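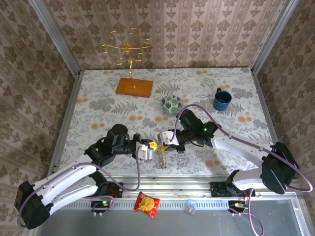
Sheila Wainwright wrote to say that patterned wallpaper and a patterned tablecloth in the same small room would give her a headache by teatime, and that one of the two ought to be plain. She had read my last column on dining corners and thought I had let people off too lightly.

Home Kitchen Garden Letters Archive Search

I disagree with her, and I want to set out why, as hers is the advice most of us were brought up on. My mother kept to it all her life. The walls were magnolia, the cloth was white and the curtains were allowed one small sprig. It was a tidy room and I can hardly remember a thing about it.

A medallion stripe on one wall with a denser floral on the walls either side is a lot of pattern, I grant that. Put a cloth with grey ferns and pale orange dots under it and there is more again. But the papers keep to beige and brown, and the cloth is mostly a light grey-white, so the table still reads as the palest thing in the corner. The eye has somewhere to go. I would sooner eat there than in front of a blank wall.

What matters more, to my mind, is how much you then put on the table. With a busy cloth you need very few things, and they should be things with a clear shape. A dark blue mug does well. So does a small round bowl with a white rim, even if it has green leaves inside it, as the rim draws a line round the pattern and keeps it separate from the ferns. A third or fourth bowl would be lost.

Then there is the ornament. A gold-coloured stand with curling arms is the sort of thing people keep in a cupboard for best, and I think that is a waste. Set towards the back it gives some height, and the scrolls go well enough with an ornate paper. I would not put it in the middle, where you have to talk round it.

Kelly Mapplebeck takes the opposite line from Sheila and tells me she has papered her ceiling as well. I would stop short of that. I tried it in a back bedroom in Stockdale one February and took it down again before Easter — the room felt like the inside of a hatbox.

Cost comes into it too. Replacing a wallpaper you have gone off is a week of steam and scraping. Changing a cloth takes a minute. Mine was £17 and has been through the wash more often than I could say. So if Sheila really does get her headache, she can fold the cloth away and have her plain table by teatime. I would only ask her to live with both for a month first, and to leave the mug out.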